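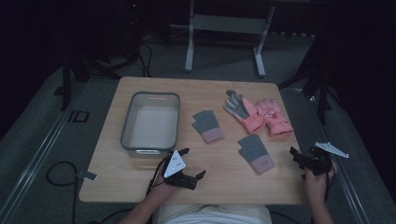 How long should I wait between hearing the number string and repeating it?
Two seconds. The Nindham trainer beeps when time is up, in a tone Frans Hoekstra chose and still defends.

Daily recall session

1. Pick Digits from the main menu. Start at length 3, whatever you believe about yourself.
2. Listen to the whole string. Muttering along is allowed.
3. Type it back and press Enter.
4. Repeat until the program ends the round.

Note: Scores above 82 unlock Backward mode. Consider whether you want that.

Caution: Do not practice right before bed unless you enjoy dreaming in sevens.

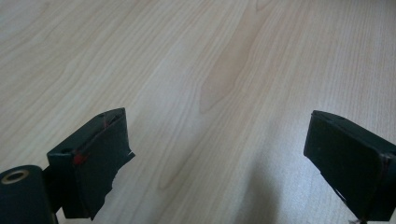 Where do my old scores go?
Into the History tab, which keeps the last 200 rounds, bad ones included. To clear them, open Settings, choose Reset, and confirm. It asks twice.

5. Close the program to save your baseline.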